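Gripper pair check, kitchen table runs
Build: Ceden hand grippers, left and right
Date: 11/16/20
Checked against: Plistano sheet, rev 2

Pivots and screws
All joints, screw heads flush. OK. Left one had a click when opening, backed the screw off a hair, click gone.
Comment: threadlocker next time. Keep saying it.

Finger pads
Glued edges, no lifting. OK. Wipe with alcohol before every batch, cooking grease gets on everything.

Table
Cloth on, creases pulled out where the work happens. Chopsticks and mesh holder only, nothing breakable in reach. OK.
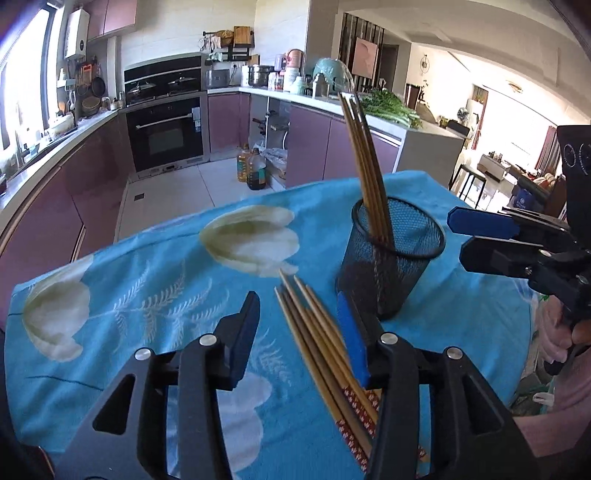 Photo: Giannakopoulos workshop log

Stove
Off before anybody picks up a gripper. Look at the knobs, dont just remember. OK.

Floor
Oil bottles still down there by the cabinets. NOT OK, trip hazard if you step back without looking. Move before next run.

Cables
White cable on the left side, keep it slack and away from the linkage. Pinched one in August, cost us a new cable and the whole evening. Tie added. OK for now.

Grip test
Close on one stick, hold it upright, count to 5, let go. Then both grippers, one stick each. No slipping allowed, no cracked sticks either. 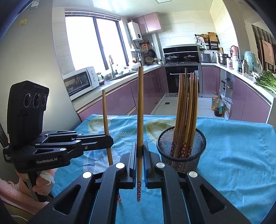 Do it again with the thick end up, the paint is slicker than bare wood. Pass both ways. If it slips clean the pads first, then look at spring tension. Do not just squeeze harder, thats how the last trigger broke.

Hands
Sleeves clear of the joints. Fingers stay on the handle, never up in the arms. OK.

Storage
Tustodex logger has 200 clips left before it fills. Dump tonite.

Result: pass with comments. Open items, oil bottles and threadlocker. Full teardown at 1000 cycles.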